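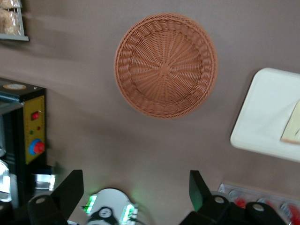
Mumetti's bakery packing cell has a new set of gripper fingers, and the crew at Vídalín could hardly wait to get it moving again. The arm went back into service one afternoon in September after 462 hours of work on its old pair, and it got the kind of going-over that small machines rarely receive.

Frida Ragnarsson and Oluf Bjarnason did the job between them. They took off the worn fingers, cleaned the mounts, put the black replacement plates on and tightened each screw by hand before going over them all again with a torque driver. Then came the part Ragnarsson likes best - teaching the arm where its fingertips are. The new plates are a hair longer than the old ones, so every pick position had to be checked again, from the white tray to the round woven basket in the middle of the table.

"You bring it down slowly over the basket and watch the wrist camera the whole way," she said. "When it lines up on the first try, it's a great feeling!"

The basket is a favorite for this because its strands all run out from one point in the floor, which gives the crew a handy center mark. The braided rim comes next, and it is a fussier test, as the fingers have to close on it without pinching the weave.

Bjarnason also pressed the red stop knob at three different arm speeds and wrote down the result each time. The whole service took 67 minutes, 19 of them spent hunting for a hex key that was in his jacket.

The log for the cell now stands at 1,898 hours in total. Ragnarsson plans to look at the finger screws again after the first week of packing, and a spare pair of plates is already on order from Merketti.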